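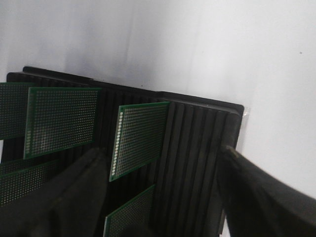
Senditz SF-2 fingers at a slotted board rack, wrist camera view.

Senditz SF-2 Soft Wedge Finger Set

The SF-2 is a pair of matte black wedge fingers for parallel grippers. We sell it for light work on flat parts: bare boards, perfboard, small panels, thin covers. The fingers taper toward the tip so they can get in between parts that stand close together in a rack.

Sold as a set of two, left and right. Screws are included. The adapter plate is not, so check which gripper body you have before ordering. Plates are stocked for the Sollesa and Assefa bodies.

We use perfboard in a slotted rack as our standard bench test. Boards are thin, the slots are narrow, and the finger has to hold the board without bending it or touching the one next door. Rhonda Marchand set up the test in March and ran it on three finger types with the same arm and the same program.

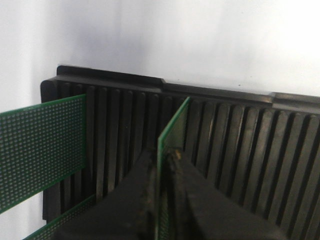
Grip on the edge of the board matters more than force. With the hard plastic fingers we had to turn the force up, and boards still rotated when one corner touched a rib. The SF-2 ran at the lowest force setting for the whole test. Over 400 cycles it had 1 dropped board and 6 that needed a second try at the slot. The hard fingers had 19 drops over the same number.

The second part of the test is a transfer between the rack and a shallow metal tray. Trays are harder on a finger than racks are. The rim gets in the way, and on a shiny tray the wrist camera has to deal with glare off the metal and the pads.

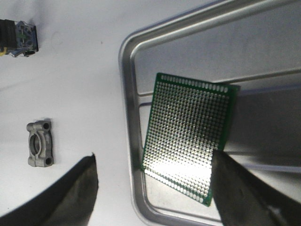
For tray work, bring the board in at an angle and set one corner down first. If you come in flat, the fingertips reach the floor of the tray before the board does. Trevor Melnyk wrote the approach we use and it is in the download with the test program.

Wear: tips can pick up marks and residue. Wipe with a dry cloth. Our longest running pair is at 1,738 cycles and still in use. We suggest a check every 100 cycles on cut board edges.

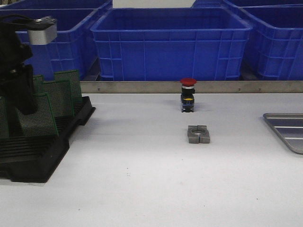

Camera setup: use the wrist camera for lining up with the slot and a fixed camera for everything else. The fingers cover a lot of the wrist view when they are low - a second view from the side saves time when a pick goes wrong.

Not suited to oily parts, hot parts or anything with a sharp burr. Lead time from Preletwood is roughly 50 days when out of stock.

Page updated 6/27/23

This site uses cookies to remember your cart and region. Accept all | Manage settings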